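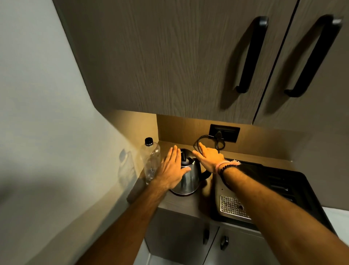

The kettle corner, next to the sink and right under the socket.

Kitchen > Small Spaces > Kettles and Counters

Search tips... Go

Latest Cleaning Storage Laundry Workshop Ask Me

Living with a kettle in a very small kitchen

I've had three tiny kitchens in a row now, and in every one of them the kettle has been the thing that gets used most and thought about least. You plug it in wherever the socket happens to be, the cord flops down behind it, and that's where it lives until you move out. I did it that way for years! Then I spent a rainy October in a rental in Etstead with barely enough counter for a cutting board, and I got a bit obsessed with getting that corner right. A few of you have written in asking about it, so I'm putting all my kettle notes on one page.

Pick the spot before anything else

On a narrow counter you don't get many choices, but you usually get two. Mine were beside the stove or beside the sink. I went with the sink side (filling is easier, and I'm lazy) but I keep the base pushed over toward the wall so splashes from the faucet don't reach it. If your only spot is right up against the sink, get into the habit of wiping the counter dry before you set the kettle back down. The base should never be sitting in a puddle, and neither should the plug end of anything.

Look up, too. Steam goes straight into the bottom of the upper cabinets and over time it'll swell the edges and make the finish go cloudy. I slide the kettle forward on the counter when I'm boiling and push it back when I'm done. Gonzalo Calvo wrote to say he turns his so the spout points out into the room, and I tried it and yes, that's better. Keep it back from the front edge, though, especially with kids in the house.

The cord

Oh, the cord. It loops, it tangles, it hangs down over a nice clean backsplash like seaweed. Lots of kettle bases have a little channel underneath where you can wind up the extra, so turn yours over (unplugged, kettle off) and have a look. I owned mine for ages before I found it. Leave enough slack that the base sits flat and the plug isn't being tugged sideways.

If there's no channel, a loose fabric tie does the job. Don't bundle it tight, and don't use one of those wire twists from a bread bag. And if the cord has ever gone stiff or warm or has a nick in it, stop using the thing.

Moving it with two hands

When I want to clean behind the kettle I let it cool, unplug at the wall, and then lift the kettle off before I touch the base. One hand on the handle, the other steadying the body. Please do check that it's cool first, brushed steel looks exactly the same hot or cold and I have the memory of a burned palm to prove it. I roll up my sleeves for this as well, and anything dangly on my wrist comes off if I'm going to be scrubbing.

Fingerprints on brushed steel

They show up worst under cabinet lighting, all that lovely warm glow and then five big smudges near the lid. What I do:

- barely damp microfiber cloth, one drop of dish soap
- wipe along the grain, whichever way the brushing runs
- second cloth, dry, right away
- nothing scratchy, ever

A tiny bit of white vinegar on the cloth takes off water spots. Don't put the kettle under the tap to wash the outside. I know it's tempting.

Scale inside

Half white vinegar, half water, enough to cover the crusty part. Bring it up to a boil, switch off, leave it for an hour or so, pour it out, then boil and dump plain water until the smell's gone. For me that's 2 rounds. Morfudd Yorath swears by citric acid, which smells a lot less, and I've come around to it when I remember to buy some. In hard water you might be doing this every month.

The stuff that collects around it

Corners attract things. Water bottles are my big one, I finish one and stand it next to the kettle and there it stays. A bottle doesn't need to be there. If you refill yours, rinse it and let it drain upside down with the cap off, and if you don't, it goes out with the recycling. Same with tea bag wrappers and the spoon you're "still using."

I keep one small jar of tea on the shelf above and that's it for the kettle corner. The sugar moved to a drawer last winter and I still reach for it in the wrong place every morning.

Updated July 28, 2024, with Gonzalo's spout tip.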